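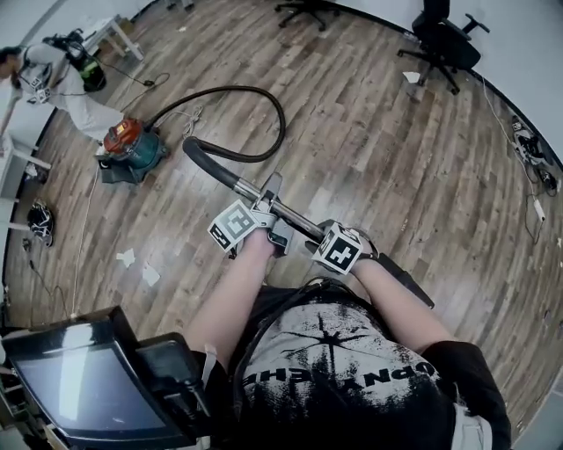 How to interview a first-time novelist without making either of you miserable

By Johannes Mthembu

Posted 29/06/2019

Sooner or later every features desk gets a novel in the mail with a note clipped to it, and the note says the author is available. They are always available. They have been alone with this thing for years and would talk about it to a parking meter.

I've been doing author profiles for the Farnoldale weekend pages long enough to have made every mistake below, several of them twice. What follows is the method I use now. It works for a 2,000-word profile and can be boiled down for something shorter.

Before you call

Read the book. I know. But I have sat on festival panels next to people who read the jacket and the last page, and the author could tell within two questions. If the deadline is truly awful, read the first three chapters and the last two, then open the middle at random and read until something surprises you. Ask about that.

Mark passages as you go, with page numbers. Sticky tabs are fine. Folding corners is also fine, unless you have borrowed the office copy, in which case the books editor will find you.

Read one or two earlier interviews, if there are any, and write down the questions everybody asked. You're going to skip those or come at them sideways. When I interviewed Sizwe Mokoena about his first novel, Pratmont, he had been asked by every single interviewer whether the town in it was real. He had a little speech ready. I could have recited it with him.

Check the dull facts now: spelling of names, publisher, publication date, day job. Having an author spell out their own surname while you pretend the line is bad is not a strong opening.

Setting it up

Ask for an hour. You'll be offered thirty minutes and get forty-five.

Go in person if you can. Their kitchen is best, a quiet cafe is second, and the publisher's meeting room is a distant last, with its bowl of mints and its publicist in the corner. If there has to be a publicist, be nice to them. They booked the room and they know where the author really wrote chapter nine.

Avoid cafes with a coffee grinder near the tables. I have one recording, from a place called Noso, in which a woman describes the death of her brother and every fourth word is espresso.

Recording

Ask permission, then put the recorder on the table where both of you can see it. Use your phone as a backup and switch it to airplane mode, or your mother will call and end the file. Mine did, in February.

Take notes anyway. Write down what the recorder can't get: what they fiddle with, what's on the shelf, when they look at the door. Note the time next to anything good so you can find it later. Transcribing an hour of talk takes me most of an afternoon, and the timestamps let me skip the part about the parking.

The questions

Start with something easy and specific. "Where were you when you finished it?" is better than "Tell me about your journey." The word journey should be kept for trains.

Then go to the pages you marked. Read a sentence out loud and ask where it came from. Writers hear their own sentences read back less often than you'd think, and most of them will either light up or wince. Both are useful. Mokoena winced at his, a line about a ferry, and told me it was the only sentence left from the first draft. He had cut 1,737 others, he said, and had kept a tally on the inside of a cupboard door. That went straight to the top of the piece.

Some questions I keep in my back pocket:

What did you cut that you still miss?
Who read it first, and what did they say?
Which chapter nearly finished you off?
What were you supposed to be doing when you were writing it?

The last one is very good for people with other careers. Reporters, nurses and lawyers have all written novels on somebody else's time, and a surprising number will confess to it cheerfully if you put your pen down first.

Leave "Is it autobiographical?" until late. You do have to ask. Try asking what they changed, which assumes the answer and gets you a better one.

When they stop talking, count to five in your head before you say anything. It feels like an hour and a half. Usually they'll fill the gap, and what they fill it with is usually your pull quote.

Writing it up

Do it soon. I type up my notes the same evening, before dinner, while I can still read my handwriting.

Don't open with the weather or with what they ordered. I once began a profile with a man stirring a flat white, and Molefe, who edited the section then, sent it back with one word in the margin: "And?"

Keep plot summary to two paragraphs. Never give away anything from the last third of the book, even if it is the only interesting part. Especially then, I suppose.

Quote less than you want to. People say things at length and circle back, and readers won't wait around. Pick the short, odd quotes and paraphrase the rest. Don't tidy a quote until it sounds like you.

If you didn't like the novel, you still owe them a fair profile. The review is another page and, with luck, another person's problem.

Afterward

Call back to check facts, but don't send the copy for approval. If the publicist asks, say it's against house policy. If you have no house policy, you have one now.

Send a link when it runs. About half of them write back. Mokoena did, to say that it was generous and careful, and that I had got the name of the ferry wrong.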